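Reltitz Regrasp Kit
Arkthorpe shop > Kits for two-arm cells > Reltitz

In stock. Ships flat in one box. Works with any arm that can hold its own weight still and report wrist force.

I built Reltitz because I got tired of watching my own robot fail at the same dumb thing. It would pick up a small part at a bad angle, carry it all the way over to the cup, and then bump the rim. The grasp was fine and the drop was fine, but the two of them didn't go together! So the kit you're looking at is really a research result with a parts list attached, and I'm going to tell you about the result first, because if you don't buy the idea you shouldn't buy the box.

The idea

Most grasp planners score a grasp by how likely the part is to stay in the fingers. Mine also scores it by where the part has to go next. Before the arm closes on anything, the planner runs the drop backward from the target, throws out every wrist pose that would hit the rim or run the cable past its bend limit, and only then picks a grasp from what's left. I call the scoring step Yan (it's short, and it was the only name the folder ever had).

That's the whole method. It adds a little thinking time before each pick, and you do notice it – the arm hangs there for a beat before it goes down. I've come to like the pause, but if you're running a fast line you may hate it.

How I tested it

I ran 2000 picks, half with Yan turned on and half with it off, so 1000 each way. Same parts, same cups, same gripper pads. With it off, 9 in every 100 parts touched the rim on the way in. With it on, that dropped to 3. I counted a touch as any spike on the wrist force reading during the last stretch of the move, even if the part still went in, so I was pretty strict with myself.

The failures that remain are mostly long parts held near one end. The planner knows the part sticks out, but it doesn't know how much it will swing, and I haven't solved that. If you have, please write to me!

I should also say what I didn't test. No clear parts, no wet parts, nothing heavier than a marker pen. Everything was done on a plain tabletop in daylight. One Saturday I tried it with the sun straight on the table, and the depth readings got so noisy that I stopped and pulled the blinds.

What I work on it with

My bench at Arkthorpe has two arms, and I do the grasp work with a plain two-finger gripper, coming in from the top. The small parts are the interesting ones, since the fingers hide most of the part from the sensor once they close, and the planner has to remember what it saw before.
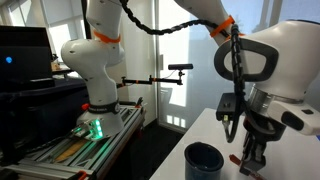
Which brings me to sensor placement, the question I get most. Put it on its own mounting arm, off to the side, and don't hang it on the wrist. A wrist sensor loses the cup right when you need it, and then Yan is working from an old guess. I lost most of August to that before I moved mine.

Keep your cup heavy, too. A light plastic one slides when it gets bumped, and then your next ten drops are all wrong and you'll blame the software like I did.

In the box

Sensor bracket with clamp
Two sets of gripper pads, soft and firm
Set of test parts, short and long
Printed calibration card
License for the Yan scoring software, one cell
My full log of the test picks, including the ugly ones

Not included: arms, gripper, depth sensor, computer, cups.

Will it work with one arm?

Yes. The scoring only ever looks at one arm at a time. The second arm just gets treated as something to stay away from, so with one arm you skip that part of the setup and you're done sooner.

Does it work with the Bukberg tray feeder?

It does, but set the tray height by hand the first time. The automatic height finder reads the tray lip as a rim and gets very cautious about it.

Returns

Send it back if it doesn't help, pads and all. I'd like your pick log if you're willing to share it – those are more useful to me than a review.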